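Open day at the Orkari computer workshop

I'd been meaning to go to one of these for ages. Orkari run an open day twice a year, once in February (when I always have a cold) and once in the summer, and this time I finally got myself onto the list and onto the number 7 bus, which drops you more or less at the gate if the driver remembers to stop. Mine didn't, so I had a nice walk back past the tyre place.

For anyone who hasn't come across them, Orkari take in old office computers by the vanload, strip out what can be used again and send the rest off as sorted scrap. They share a long brick building with Voler, who mend bicycles, and the two lots seem to borrow each other's tools and kettle all day long. The sign by the entrance still says Konstantinidis, from when it was a button warehouse. There are still buttons in the gaps between the floorboards on the stairs! I picked out a green one and put it back again, feeling guilty.

Our group met in the yard and Damián Ventura took us round. He has been there since the beginning and talks very fast, so my notes are a bit of a mess. The first stop was the receiving bay, where everything gets weighed and given a ticket. The last ticket on the roll that morning was 1117, and he tore it off and gave it to a little boy in our group, who held on to it for the entire tour and wouldn't let his mum put it in her bag.

After that came the shelves. I could have spent the whole afternoon at the shelves. Keyboards stacked on end like books, a whole bay of beige things I remember from my first job (I typed invoices on one of those, I'm sure of it), and drawers and drawers of screws sorted by length. Somebody asked what the oldest machine in the building was and got a long answer about a tape drive that I didn't follow at all, but it sounded as if it had been a lot of trouble to get up the stairs.

Then through the double doors to the benches, which was what I'd come for. I have a desktop tower at home, under the desk, collecting fluff, and in all the years I've had it I have never once taken the side off. I think I imagined it would be packed solid in there. It's mostly air! There's the power supply, which is just a grey box with a label on, and the drives get a metal cage of their own, and then there's one big green board with everything else plugged into it. The cases get laid down on their sides so you look straight into them from above, like looking into a drawer, and it all makes a great deal more sense from that angle. 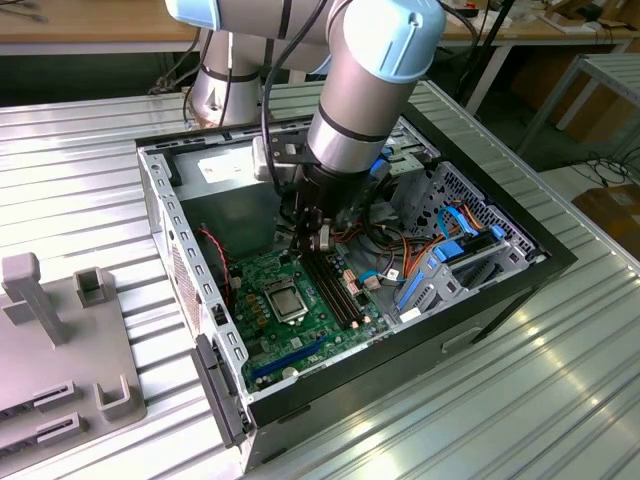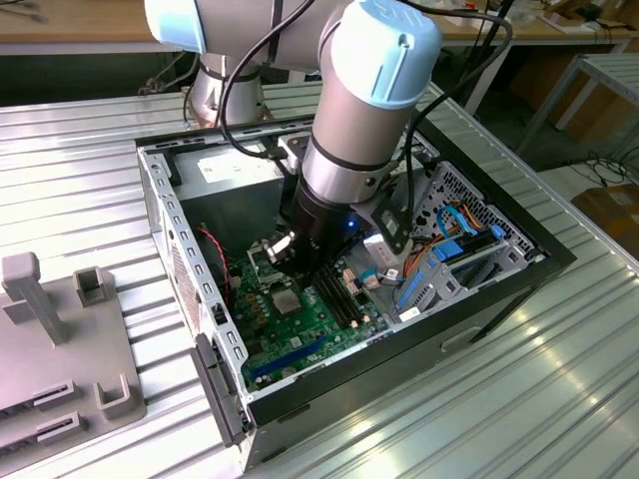

Does it matter which slot a memory stick goes into?
Quite often it does, because many boards want a pair of sticks in particular slots to run at their best, and the manual for the board will tell you which ones.

I wrote that down word for word, as I've been thinking of adding some memory to mine and would certainly have shoved it in the nearest gap.

The other thing I learned is how the little white latches work. On a lot of boards there's one at each end of the slot, you press them outwards, and the stick lifts up by itself. Macario Cuautle, who teaches the evening classes, had an old board on a side table for us to practise on, and we all had a go. You're meant to hold the stick by its edges and keep your fingers off the gold part. Putting it back in takes far more of a push than I was comfortable with. I kept stopping halfway, sure I was about to snap something, and he kept saying "more, more, more" until it clicked. Very satisfying, that click. I did it four times and there was a queue behind me by the end.

He also showed us the round silver battery, the same sort of thing you'd find in a set of bathroom scales. It keeps the clock going when the computer is unplugged. My own computer has been convinced for months that it's the wrong year every time I switch it on at the wall, and Macario said a new battery would very likely sort it out. So that's a job for the weekend. I've already been to look at the prices and they're next to nothing.

What surprised me was how fussy they are about the wires. I'd have thought that in a place that takes things apart you'd just yank. No! Everything is eased out by the plug, never pulled by the wire, and then the leads are coiled and go into trays by type. The thin blue ones for the drives have a tray, the power leads have another, and there's a tray for leads that no one has been able to identify, which was the fullest of the lot. One man in our group recognised something in it from an old scanner and was thrilled to be allowed to keep it.

We had our tea break over on the Voler side, sitting among the bikes. Tea was free and the cakes were 30p each, and the coffee and walnut had gone before I got there (our group was the last one round, so bear that in mind when you book). The lemon was good, though. I had two.

The last part was the little shop by the gate, where they sell tested parts and a few complete machines. They keep a book on the counter listing what's been sold, and they've passed more than 100 complete computers over that counter so far this year, which seems a lot for a room the size of my kitchen. I bought a mouse, a mains lead I probably didn't need and an Endier screwdriver set with a magnetic handle, second-hand, missing one bit. I've since used it on the cupboard door, the toaster and my neighbour's glasses.

A few practical things if you're thinking of going. The tour takes the best part of two hours and you're on your feet for all of it apart from the tea. Wear flat shoes for those stairs. There's a goods lift and they'll happily take you up in it if you ask at the gate. Children are welcome but have to stay with their grown-up in the bench room. Parking is hopeless, so take the bus, and ring the bell in good time. Macario's evening classes start again in the autumn and I've put my name down for the beginners' one, where you bring your own computer along and open it up with everybody watching. I'd better hoover it first.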